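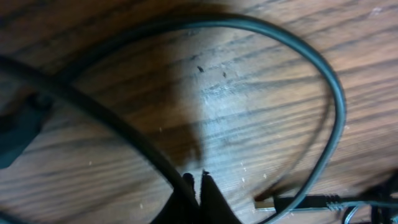 Opening slide: wrist camera, gripper fingers and cables on the wooden table.

Speaker notes, Martim Azevedo
Collecting examples for cable handling: what we record and what we throw away
28 Feb 2018

Leave the opening slide up while people sit down. Say good morning, thank the organizers, say my name slowly.

Start with the question of the talk. We want two arms to pick up a USB cable from a table and put the plug where we want it. We do not write the motion by hand. A person shows the motion many times, we record it, and a model learns from the records. My part in the Trulness project is the records. I will speak very little about the model. If somebody wants the network details, they should find me at the break and I will send them to the right colleague.

Ask the room: who has recorded demonstrations before? Wait for hands. If there are many, go faster through the next part.

Why cables
A cable has no fixed shape. You put it down, you pick it up, you put it down again, and it makes another curve. With a box I can describe the position in a few numbers. With a cable I would need to describe the whole line, and the line crosses itself, and it crosses other cables. Point at the gray loop on the slide and then at the thick black one that passes over it at upper left. For a person it is easy to say which is above. For the model we must give it enough crossings that it learns to see this.

Point also at the connector, lower right. Silver metal plug, black housing. The gray cable comes just in front of the plug. In our first labeling rules we wrote that the plug must be fully visible at the start. I was the one who wrote this rule and it was a bad rule. We got a very clean collection and a model which waited for clean tables. Now a plug with something across it is a normal start.

Shadow: the gripper makes its own shadow on the wood. Say that we keep it. We do not try to remove shadows from the training pictures. (If asked: yes, we tried a softer lamp in December. It helped the people who label. For the model we measured no difference, and I do not want to say more from one test.)

The surface
Wood grain has dark lines and a cable is a dark line. Short laugh here if the room is friendly. There are also scratches and small specks. We discussed a plain mat for a long time. Stostell, who use our records for their own tests, asked for the mat. We said we would do part of the sessions with a mat and keep the wood for the others. The mat records are in a separate folder and the name of the folder says so. Please do not mix them without looking, one group did this and then wrote to me that the numbers were strange.

How one recording goes
Speak slowly here, this is the practical part.

The operator resets the cables by hand. They do not arrange them, they drop them. This was difficult to teach, people like to make things tidy. Then hands out of the view, then start. The operator moves the arms to the cable, closes the fingers, moves, opens, goes back to the rest position. Stop. Then the operator says good or bad in the log, before watching the video. Later a second person watches and says good or bad also, and does not see the first answer.

If the two answers are different we keep the record and mark it as unclear. We do not vote. I want to say this clearly because I was asked after the last talk if we take a majority. With two people there is no majority.

We record the view from each wrist and one view from above the table. All the streams have one clock. In the beginning they had separate clocks and we corrected afterwards, and I do not recommend it to anyone. I lost much of December on this.

Numbers for the slide: 493 recordings in the set I speak about today. 10 operators. Each operator works in blocks of four recordings and then has a pause. Longer blocks gave us tired motions, the arms go straight down without the small correction before the grasp, and this small correction is what we want to have.

Next slide, view of the table with both arms. Give people time to find the gripper. 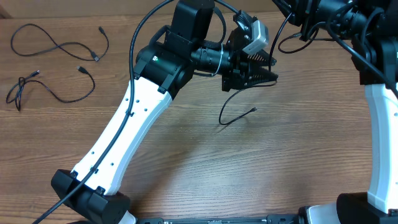 Both arms over the table, left gripper nearly closed and empty.

Zixuan Qian wrote to me after reading the draft of these notes and asked why we keep recordings in which the fingers close on nothing: surely the model will learn to miss. I promised to answer in the talk, so the answer goes at this point.

We keep a miss when the operator recovers from it. The fingers close, there is no cable between them, the operator opens, goes back, tries again. These records are among the most useful that we have, in my opinion. A model that has only seen success does not know what to do after the first mistake, and it will make a mistake. We cut a miss only when the operator gives up and stops. Then there is nothing after it to learn.

Zixuan's second point was that a recovery should have its own label, with the start time and the end time. I agree with this. We do not have it yet. The log has only one field for comments, and each operator writes it differently. Ornent offered us their labeling tool for this and we will test it on a small part first.

Back to the slide. Things to point at, choose according to time:

The left gripper. Teeth on both fingers, they go into each other like a zigzag. Good for a thin cable, it does not slide out so easily. When a cable is between the teeth, the wrist camera sees it badly, and the view from above helps.

The bright place in the center of the table. The varnish reflects. Operators should not move the table to avoid it. If the cable is in the bright place, record it there.

The arms have their own cables, and these are also black. One long cable goes down along the white link. There are more hanging at the right arm. We had to decide what is "cable" in our labels. Decision: the cables which belong to the robot get a separate class, also when they touch the table. The people who label complained about this, with reason, it is slow work. I still think it is correct. Before that decision the model at Melnychuk, trained on our early records, reached for the wire of its own arm.

What I would do differently
One clock from the first day. Write the labeling rules after watching real recordings, our first rules came before we had any. Ask every operator to record a warm-up block and do not use it. Keep the written rules short enough that people read them again.

Also, decide early who can delete a record. With us everybody could, and some files are gone and I cannot tell you what was in them. Now deleting means moving to another folder.

Questions
Probable question: simulation. Say that we have not tried to simulate the cables and I have no opinion from experience.
Probable question: can we have the data. Yes for research, write to me, the mat folder comes separately.
If there is no question, ask Zixuan to say something about recovery labels. I have asked already and the answer was yes, but short.

Last slide has only the contact address. Leave it on until the next speaker connects the laptop.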